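Bonutico – second compilation, worth the vinyl?

tapedeck_nils
Posted 1 October 2025
I have listened to the new Bonutico compilation three times now. The first one was quick and bright, good for dancing. This one is slower, with long synth parts, and I like it more. The Fagerlund remix on side B is the best thing the label has put out. Does anybody own the vinyl?
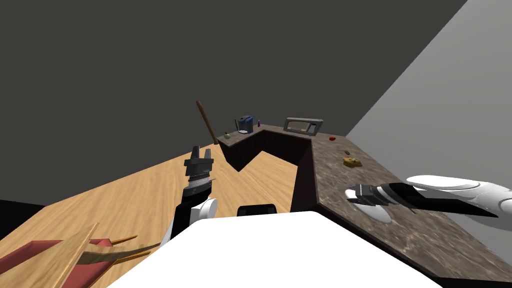

Page 1 of 3

orkdale_ears
I own it. The pressing is clean but very quiet, so you must turn the volume up. I paid 40 euros with postage, too much for 36 minutes of music.

mirabel70
I do not agree about the remix. The original had a bass line which you could follow, and in the remix it is lost under the echo. Nistusgate did a much better one in August.

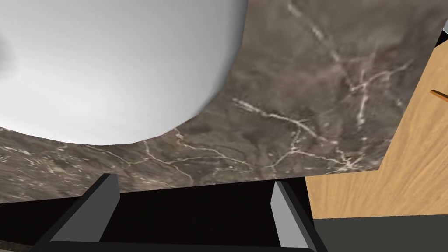 White basin, brown marble

tapedeck_nils
The Nistusgate version is nice, but it is almost the same as the original. Why make a remix if you change only the drums?

mirabel70
Because the drums were the weak part! I do not need eight minutes of echo.

slowbus
You are both a little right. The echo works on headphones – on my kitchen speaker I heard mostly mud. 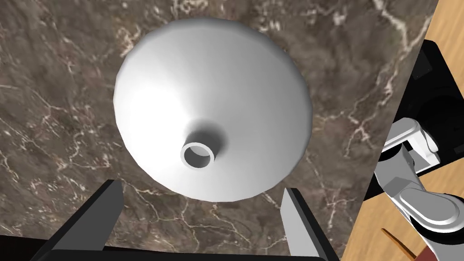

White funnel on the worktop

orkdale_ears
Please, which track is number four? My sleeve has the names in another order than the download.

slowbus
Mine too. I think the download is correct, but I will check at home tonight.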